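The drivers of the Drevau line had no chairman for nine weeks, and in May they asked me to do it. I said no two times. The third time they came to my yard with a cake, all of them, and parked so badly that the bread van could not pass. So I said yes.

My first duty was the fare. From Bodari to Drevau a seat cost 70, and it had been 70 when my father drove. Now fuel was higher, the tires from Mogensen were higher, and the loading fee at Bodari park was the highest of all. The drivers wanted more. The passengers, who were also our aunts and neighbors, wanted the same price and a seat by the window. 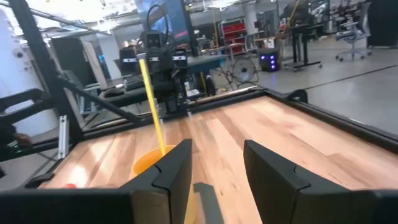
An orange cup with a yellow straw on the table.

I went to see the park manager. He gave me a chair lower than his own.

"You have 12 buses," he said. "Each one will pay 3000 for the month."

"Two of them do not have engines," I said.

"They stand in my park."

I had prepared a speech and could not remember any of it. I asked him how he came to work in the morning. He looked at the window for a long time. He came with us, of course, on the first bus from Drivton, in the front seat, and in all those years no driver had taken money from him.

"Perhaps we should begin there," I said.
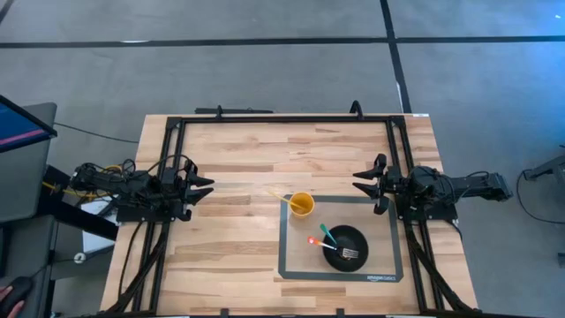

The long table, from above.

We talked until the lamps in the park came on. He took the two dead buses off his list, and he left the rest of the fee as it was. I wrote it down on the back of a ticket and he signed it.

The drivers were waiting at the gate. Some were pleased and some said my father would have got more. I told them the fare would stay until the rains, and that we would pull the dead buses out in the morning.

"And the manager?" the oldest one asked. "Does he pay now?"

"Half," I said, and went to look for my bus home.

We use cookies to remember your reading settings. Accept | Manage choices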